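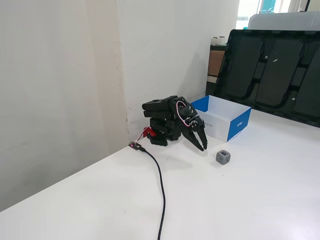 A small arm should be slow, and I want to defend this opinion against most of my friends in the workshop at Andthorpe.

When people build a robot arm at home, the first question they hear is how fast it can move. I heard it too, before mine could even close its fingers. I have now spent 116 evenings with it, and I believe speed is the wrong thing to want in the first year.

A fast arm hides its mistakes. If a joint has some play in it, the motion is over before you notice, and you blame the code. At low speed I saw that my wrist joint was late by a very small angle, always in the same direction. It was one loose screw. I had already rewritten the same function 6 times.

The people who disagree with me say that a slow machine is boring to show, and they have a point. At the Ikley open day last April, visitors stayed at the fast machines and walked past the slow ones. But a visitor watches for one minute, and the builder must live with the thing.

My log has 1,046 attempts at picking up a small cube. The first 900 I made too quickly, and I learned little from them. The rest taught me how my gripper approaches the table, where it hesitates, and how the wire pulls when the wrist turns. I will raise the speed limit when I can explain every miss in the log. At present there are still several which I cannot explain.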